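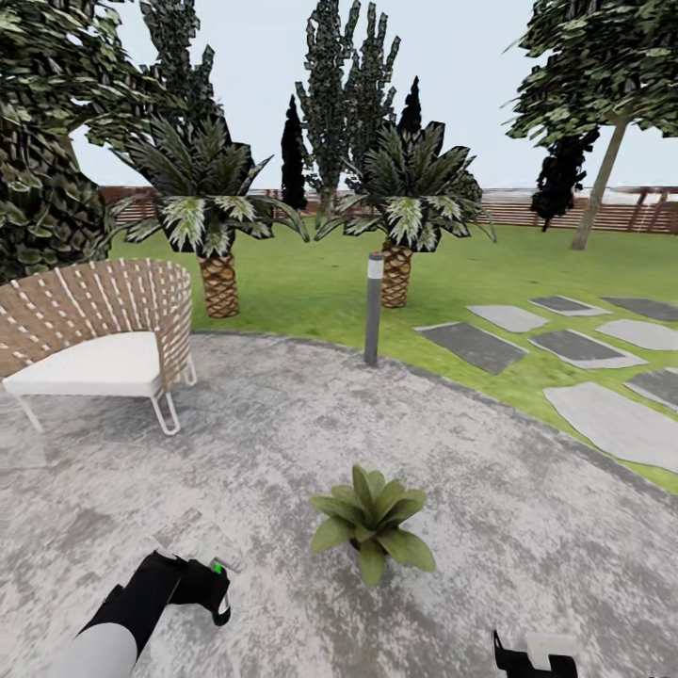

I own more than one nail varnish in a shade best described as 'damp pavement', so when Clarari announced a collection with the knitwear label Domański, I told myself I was safe. Knitwear people like oatmeal. I have enough oatmeal. Then the pictures came out and there was a brown in it, a proper brown, like strong tea left in the pot, and I had my card out before I'd finished my toast.

The collection is nine shades, all named after stitches. Moss is green, fair enough. Cable is a navy. Purl is a pearl, because somebody in the naming meeting wanted to go home early. The brown is called Dropped, and I have decided to take that as a compliment.

I bought two, Dropped and a dusty pink called Rib, which sounds like something you'd order with chips. They're £19 each. For £19 you get a square bottle with a tiny knitted collar round its neck. The collar is lovely for as long as you don't open the bottle. After that it's a small sponge. Mine had a brown smear on it by the second coat and now looks like it's been to a festival.

The varnish itself is very good, annoyingly. Dropped covers in two thin coats and dries quickly enough that I only ruined one thumb, and that was my own fault for deciding it was a good moment to look for my keys. Rib is streakier and needs three. The brush is wide and flat, fine if you have hands like mine and probably a nuisance if you have dainty ones. I got five days out of Dropped before the first chip, with washing up. Rib gave me three and then came off my index finger in one piece, in the post office queue.

I put Altesix top coat over both, the one I always use, and it went a bit cloudy over the pink. Over the brown you can't tell.

There's also a hand cream in the range, which I tried from the tester in the Stiltanlow branch. It smells of cedar and clean jumper. I liked it until I saw the price, and then I liked it from further away.

My last count, done in February during a spell of self-improvement, put me at 322 bottles, and I swore I'd finish one before buying another. I've never finished a nail varnish in my life. I don't think anyone has – they go gloopy and you put them behind the others.

Cable was sold out online when I looked this morning. I've signed up for the restock email, purely to see what colour it is in daylight.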